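FOR IMMEDIATE RELEASE

2021-12-08

Flisholm Public Library Opens Its New Tool and Kitchen Lending Room, With Evening Hours and a Winter Mending Series

FLISHOLM – After a long spring of planning and a longer summer of painting, shelving and arguing happily over where the cake pans should go, the Flisholm Public Library is delighted to announce that its new Lending Room is open to everyone who holds a library card. The room is on the ground floor of the Sirdale Street building, just past the children's picture books, in the space many of our neighbors will remember as the old newspaper reading room.

The Lending Room does for household things what the rest of the library has always done for books. You come in, you look over the shelves, you take home what you need, and you bring it back when you are done so that the next family can have a turn. The opening collection holds 276 items, from hand drills and tape measures to bread machines, canning kettles, folding tables, sewing machines, snowshoes and a very well-loved telescope that came to us from a household on the north side of town.

Borrowing is free. Most items go out for two weeks and may be renewed once if no one else is waiting. Larger items, such as the carpet cleaner and the folding tables, go out for four days at a time, and we do ask that these be reserved ahead, either at the front desk or through the library's website. Borrowers must be 18 or older to take home power tools, and a parent or guardian can check out anything else on a child's behalf.

"We have been talking about this room for years, and the idea never got any smaller," the library said in a statement prepared for the opening. "Every time it came up at the front desk, somebody would say, well, I have a pressure cooker I use twice a year, would you like it? We kept a list of those offers, and when the list ran onto a third sheet of paper we decided we had better find some shelves."

The shelves, as it happens, came from close to home. Kordestani Hardware, which has been selling nails, paint and good advice on Market Square for longer than most of us have been buying them, donated the steel shelving along the east wall and gave a generous discount on the bins, hooks and labels. Motomard, the small engine and appliance repair shop on Depot Road, has agreed to look over every powered item in the collection before it goes out for the first time, and again twice a year after that. We could not be more grateful to both businesses, and we hope you will tell them so the next time you stop in.

The renovation itself cost far less than first feared. The old carpet came up, the floor beneath was sanded and sealed, and two new outlets were added by the workbench so that borrowers can test a lamp or a drill before carrying it home. The big windows facing the garden have been kept just as they were, and the two green armchairs that regular newspaper readers were so worried about are safe and sound by the radiator on the second floor, along with the newspapers.
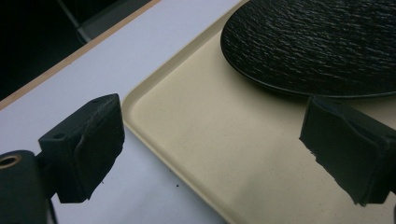
Page 2

Many people have asked how the collection was chosen. In June the library put a short survey out on the front desk, at the farmers market and in the utility bill mailing, and 1,331 of you filled it in, which is a wonderful number for a town of our size. The clear favorite was baking equipment, followed by garden tools and, a little to our surprise, things for making children's birthday parties easier. There is now a whole shelf of shaped cake pans, two large drink dispensers and a box of cloth bunting that can be hung indoors or out.

The survey also told us what people did not feel sure about. A good many wrote that they would happily borrow a sewing machine if only someone would show them how to thread it. With that in mind, the library will hold a Winter Mending Series in the Lending Room, with evening sessions on hemming and buttons, darning socks and sweaters, sharpening kitchen knives and garden shears, and the simple care of wooden chairs and tables. All four sessions are free and no experience is needed. Please bring something of your own to work on if you can – a shirt with a missing button is perfect – and we will have plenty of practice fabric for those who would like to start from scratch. Seats are limited by the size of the room, so signing up at the front desk is a good idea.

To make room in the day for people who work, the Lending Room will stay open until 8 p.m. on two evenings each week. The current hours are posted at both entrances and on the website. Items can be returned whenever the library is open, but please hand them to a member of staff and do not leave them in the book drop. The book drop is a fine old thing and we would like it to last, and a waffle iron makes quite a noise going down.

Late fees will not be charged on anything in the Lending Room. If an item is overdue, we will call or write with a friendly reminder, and after a month we may ask for the cost of replacing it. Ordinary wear is expected. If something breaks while you have it, simply tell us when you bring it back so that it can be set aside for repair. We would much rather hear about a wobbly handle from you than have it surprise the next person.

Donations are very welcome, with a few limits. We are glad to take clean, working kitchen equipment, hand tools, garden tools, camping gear, board games with all of their pieces, and musical instruments in playable shape. We are not able to take chain saws, ladders taller than six feet, space heaters, car seats, bicycle helmets or anything that burns fuel. If you are not sure, please call before loading the car. Items we cannot use will be returned to you, and gifts that we accept will be cataloged and put out on the shelves as quickly as our small staff can manage, though this may take a few weeks after the holidays.

Money gifts help, too. The opening was made possible in part by nearly 3,000 dollars raised at last summer's used book sale, and those funds also paid for the printed instruction cards that go home with each machine. Anyone who would like to put a gift toward a particular item may ask for the wish list at the front desk. At the moment it includes a second carpet cleaner, a child-sized set of garden tools, a dehydrator and a good apple press, the last of which would have been very handy this past fall.

The library invites everyone to an open house in the new room this Saturday from 10 a.m. to 2 p.m. There will be hot cider, a table of cookies baked in the borrowed pans, and staff on hand to set up new library cards, answer questions and show how reservations work. Children can decorate a paper tool belt to wear home. The Sirdale Street entrance has a ramp and an automatic door, and parking is free in the lot behind the building.

About the Flisholm Public Library

The Flisholm Public Library serves residents of Flisholm and the surrounding townships with books, films, music, public computers, story hours, meeting space and now household items. Library cards are free to anyone who lives, works or goes to school in the area. The library also offers home delivery of books for residents who are unable to visit in person, and questions about that service are always welcome.

Media contact: Flisholm Public Library, Front Desk, Sirdale Street, Flisholm. Reporters and photographers who would like to see the Lending Room before the open house are asked to call ahead to arrange a time.

###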